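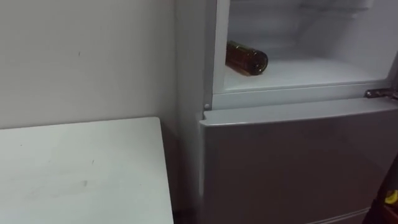 *A brown glass bottle on its side in the top part of a fridge. Putting a bottle on a shelf is the sort of job people want home robots to do.*

# How do you buy a robot?

Suppose your school, or a care home near you, decides it would like a robot to help in the kitchen. Somebody has to work out which robot to get, how much money is needed and where everything will go. That work is called planning, and it starts a long time before a robot comes through the door.

## Start with the job

It is tempting to look at robots first. Planners look at the job first.

"Help in the kitchen" is too big. A robot can't be bought for that, and neither can anything else. So the job gets broken into small ones:

- open the fridge door
- pick up a bottle
- put the bottle on a shelf
- close the door again

Each of these sounds easy to you, as you have been opening fridges for years. For a robot they are quite different jobs. Pulling a door open needs strength. Picking up glass needs a careful grip, firm enough that the bottle won't slip and gentle enough that it won't break. A bottle on its side may roll, so the robot has to let go of it in the right place.

Jolene Trevaskis plans equipment for a group of care homes called Tamihana. She writes each small job on its own card and asks the kitchen staff to put the cards in order, with the most useful at the top. "We usually stop reading about halfway down," she says. "If a robot can do the top few cards well, we can talk about money."

## Measure the room

The next tool is a tape measure.

Look at the picture again. There is a white table on the left and a fridge on the right, with a narrow gap between them. A planner would want to know a few things about a corner like that. Can a robot stand in front of the fridge and still let the door swing? Can its arm reach the shelf without knocking the table? If the table has to move, where will it go?

The hinge matters too. On this fridge the hinge of the top door is on the right, so the door swings out to that side. A robot parked on the right would be in the way of the door it was trying to open.

Planners write all of this down before they ring a seller. At one Tamihana home, the robot they liked best was too wide for the kitchen doorway. They found out from a drawing, which cost them nothing. Finding out on delivery day would have cost a lot more.

## What does it cost?

The price on the label is only the first part. Think of a pet rabbit. You pay for the rabbit once, and then you pay for hay, bedding and the vet for as long as you have it. Robots are similar.

Here are the main costs on a robot budget:

| What you pay for | How often |
|---|---|
| The robot itself | Once |
| Hands or grippers that fit the job | Once, then again when they wear out |
| Training for the staff | Once, and when new people join |
| Electricity | All the time |
| Check-ups and repairs | Every year |
| Spare parts | When something breaks |

A **budget** is a list like this with an amount of money beside each line. When you add up the lines you get the total, and the total is the number that has to be agreed.

The small lines can be surprising. Tamihana asked two sellers, Dokwood and Tretine, for the price of a spare pair of rubber fingertips. Dokwood wanted £20. Tretine wanted £322, but theirs came with a whole new hand. Which one is better value? It depends on how often a hand breaks, and that was the next question Jolene asked.

## Rent it or buy it?

You don't have to buy a robot to use one. Some sellers will rent one out by the month. Renting costs less at the start, and you can send the robot back if it doesn't suit you. If you keep it for years, though, renting can end up dearer than buying.

Tamihana chose to rent first, at £750 a month. The plan is to try one robot until August and then decide.

## Try it out

Before any money is agreed, planners ask for a trial. Murray Merrick runs trials for a testing workshop called Pralau. He uses ordinary things: a fridge, a table, bottles, tubs, cartons. He asks for the same job again and again, and writes down what happened each time.

"Once is no use to me," says Murray. "I want to see it more than 20 times, with the bottle in a different spot."

He also keeps a note of how long each try takes. A robot that is slow may still be useful at night, when the kitchen is quiet — but a cook making lunch won't want to wait for it.

## Have a go yourself

You can plan for a robot at home. Ask a grown-up before you start moving things.

1. Pick one small job, such as putting a bottle in the fridge.
2. Write down every movement you make, including opening and closing the door.
3. Measure the space in front of the fridge with the door open.
4. Draw the space from above and mark which side the hinge is on.
5. Make a list of 5 things you would have to pay for, and find out the price of one of them.

## Words to know

**Budget:** a plan for how money will be spent.

**Gripper:** the part of a robot that holds things, like a hand.

**Running costs:** money you keep paying after you have bought something.

**Trial:** a test before you decide.

*Page last checked 4/19/26*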